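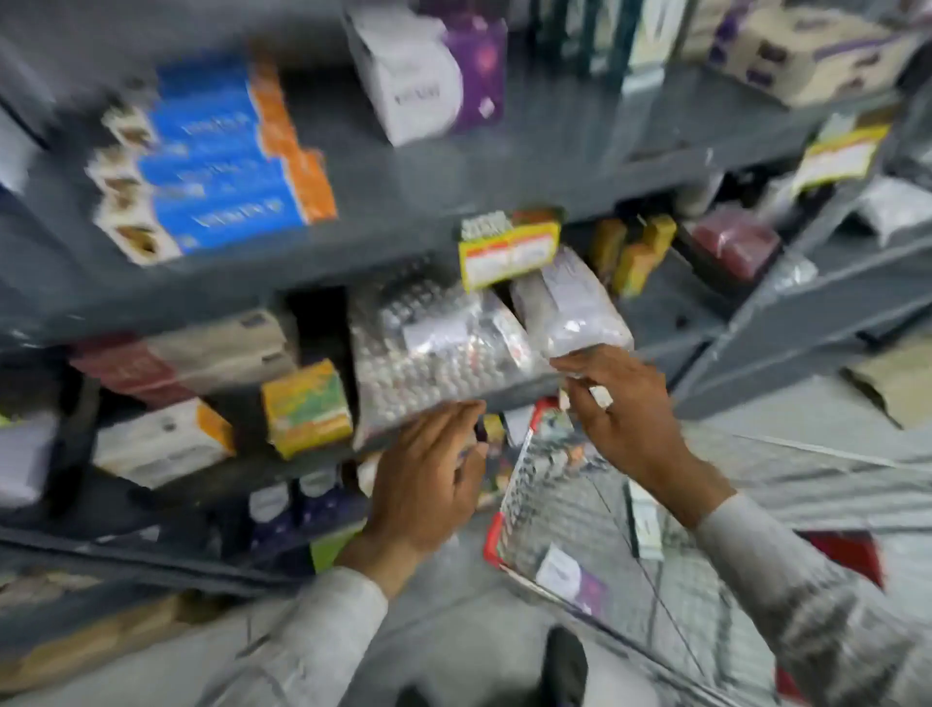 How do you buy a robot for a pharmacy?

Hi, I'm Hanne Kemppainen, and I get to plan new equipment for the Clilell pharmacies. That means I spend a lot of time with a pencil, a tape measure and a very long wish list!

Say you need medicine. Somebody has to find the right box on the right shelf. Our shelves are crammed with boxes and bags of blister packs (those are the sheets with a little bubble for each pill), so finding one thing takes good eyes and careful fingers. Could a robot do some of that fetching? Maybe. First I have to do my homework.

I start by watching people work. At our Permont shop I sat on a stool for a whole morning and wrote down every trip to the shelves. There were 140 trips! For 23 of them, the person had to move something else out of the way first.

Next I ask what the robot can pick up. Stiff boxes are pretty easy. A floppy plastic bag is much harder, because it changes shape when you grab it. Try it at home with a cereal box and then a bag of rice. See how your fingers do different things?

Then comes money. The robot has a price, but so do new shelves, repairs, and lessons for the people who will work with it. It's a bit like getting a puppy. You pay for the puppy, and then you find out about the food and the vet and the chewed shoes.

I also measure the doors. Please always measure the doors! My friend Beca Mathias once ordered a cabinet for the Paredes shop that was too wide to go in, and it sat in the parking lot under a tarp.

Right now I'm hoping to try one robot for 45 days, starting in May. The pharmacist will still check every medicine, same as today. If the trial goes badly, we'll send the robot back and I'll sharpen my pencil again.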